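1/
Dec 8, 2025. I've been promising a thread about cooking supper at home every night, and the kettle's on and the rain is coming down sideways, so settle in, it may go on a bit.

2/
Back in May I sat down with my bank statements and a biscuit and added up what I'd spent on takeaways since the new year. It came to £1466. I live on my own! I had to go and stand in the garden for a while.

3/
A lot of it was the noodle place on the corner by the Voreleck bus stop, and I don't regret a single noodle. But the rest was soggy chips and things I'd ordered at nine at night when I was too tired to think, and I couldn't have told you the next morning what I'd eaten.

4/
So I made myself a rule. Supper at home six nights out of seven, and it counts as supper if it's warm and on a plate. Toast counts if there's something on top. Cereal doesn't (I argued with myself over this one for days and lost).

5/
First thing I learned was that I owned far too much stuff and used hardly any of it. I'd been cooking for 35 years, on and off, and had a cupboard you had to open with your foot ready to catch things. Most of it went to the charity shop in Ludeck over two trips.

6/
What stayed: one big saucepan, one small one, a decent knife, a board, a wooden spoon I am unreasonably fond of, and two frying pans. People always ask about the frying pans, so, a word on those.

7/
A light one is lovely for anything quick, like onions or a bit of fish or yesterday's potatoes. It heats up fast, so have everything chopped before you turn the ring on. I learned that with some garlic that went from pale to black while I was looking for the lid of the cumin.
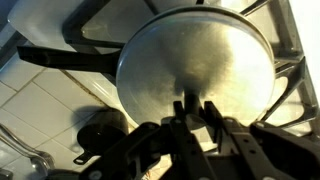

A silver pan from underneath, smudges and all.

8/
On cleaning, my mum scoured everything until it shone and I used to think I was letting her down. I've stopped minding about marks on the bottom of a pan. The onions don't know.

9/
Second thing I learned is that planning a whole week never works for me. I've tried it with a chart, and with an app, and with those magnets. By the third evening I'm in a sulk because the chart says lentils. Now I plan two suppers ahead and leave the rest open, and I throw away far less.

10/
The two suppers usually share something. Roast a tray of squash, eat half with sausages, and the other half becomes soup with whatever stock there is. Or make a big pot of beans and have them on toast the night after with an egg.

11/
Eggs, by the way, have saved me more evenings than anything else. If I come in late off the Brabec train with wet shoes and no ideas, it's an omelette and some frozen peas, and I'm sitting down 19 minutes after I put my key in the door. (Yes, I timed it. I was quite proud.)

12/
For eggs I like a nonstick pan, a medium heat and more butter than seems polite. Don't use metal on it, wash it by hand, and don't put it away with another pan sitting straight on top. An old tea towel folded between the two does the job.
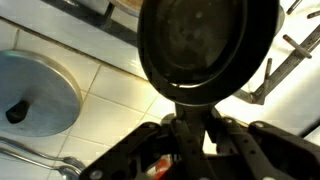
Black nonstick, for omelettes and general laziness.

13/
Third thing, and I wish I'd understood it years ago, is to sort out your shopping before you sort out your recipes. I go to the market at Ikeck with a short list and roughly £20, and I buy the same dull useful things: onions, carrots, a cabbage, lemons, a lump of cheese. Then one treat I didn't plan on. Last time it was quinces and I still haven't the faintest idea what I'm doing with them, so please send suggestions.

14/
Someone asked me if it's lonely, cooking for one. Some evenings, a bit. I put the radio on and I lay the table properly, with a napkin, even for beans. It felt silly the first week and now I'd miss it. And I've started having a neighbour over when there's soup, which is most weeks in winter.
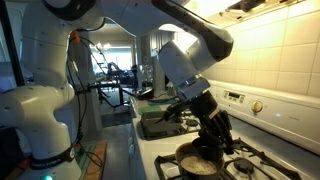 15/
Things I still can't do: rice without a lid that fits, pastry of any kind, and anything that begins "the night before". I've made my peace with the pastry. The rice I'm still cross about.

16/
Money, as a few of you wanted to know. I haven't kept proper books, but the takeaway line on my statements is now mostly the noodle place on my night off, and I put a bit aside each month towards a new cooker. The oven door on mine has to be closed with a hip.

17/
Right, my tea's gone cold and there's half a cabbage waiting. Tell me what you make when you're tired and the fridge is nearly bare, I read all of them, and I'll write up the squash soup properly tomorrow if I can find the bit of paper.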